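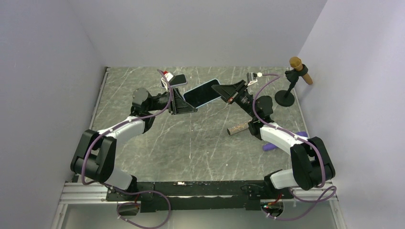
Filed under: Equipment and Budget

The handling bench at Trastetdale comes up for budget review in June, and this post sets out the position taken in the draft plan. Readers who follow the Jurnier project will know the bench as two arms on a shared front beam, facing each other across one tabletop. The current work has both grippers at a single smartphone held clear of the surface, with a second device lying behind. Tasks of this kind determine what must be bought.

The first request was for a third arm. It has been withdrawn. The arms themselves are not what delays the work; spare parts are. The revised plan therefore places gripper fingers and wrist cables at the head of the list, with 5 sets of fingers and 12 cables to be held in stock. Cable ties will be ordered in packs of 100 and charged to general supplies.

Two quotations have been received. Friesen offers the lower unit price but requires payment on order. The supplier in Clurilville asks more for each part and delivers in 28 days, with returns accepted on unopened items. The plan recommends Clurilville for cables and Friesen for fingers. Splitting the order adds a second shipping charge, and that charge has been entered on its own line.

Wrist cameras have been moved to the following budget year. The present modules meet the requirements of the project, and replacing one would mean repeating the calibration for both arms. A small reserve has been kept in case a module fails before then.

Still open is the matter of the enclosure. A taller back wall has been proposed, and the quotation does not state whether fitting is included. The figure in the draft should be read as materials only until the supplier replies.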